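# Skitance Bedroom Fruit Set

Two-hand sorting recordings, made with hand-held grippers for the Pullwood packing line.

## Why we recorded it

At Pullwood the packing staff sort fruit by hand. Ziveck will put two-arm stations at the end of the line, and the staff asked who teaches the arms. The answer is: they do. Each packer has paid hours for recording, at home or at work.

## Content

The set has 2298 episodes for training and 2 longer ones for checking. Objects are small fruits, a green tray, a pink sheet and some vegetables.
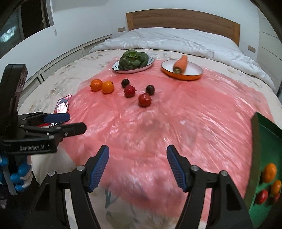
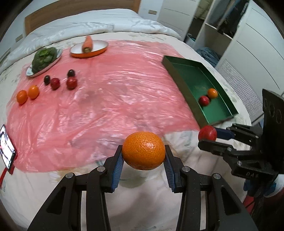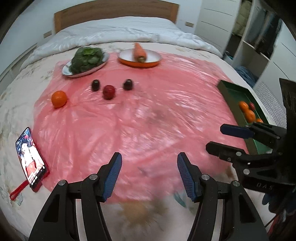
## What changes for the staff

Lifting of full crates goes to the arms first. Packers move to checking and to repair of bad grasps — this work is new and needs training, which started in June. Melati Liem keeps the list of complaints. The most frequent one is tired wrists, so a session now stops after nearly 2 hours.

## Known limits

Labels for plums are less reliable than for oranges. Please report errors to Mārtiņš Venckus.

Related sets
Heinonen Crate Lifting
Ziveck Station Logs
Pullwood Night Shift

Contact | © Skitance | Back to top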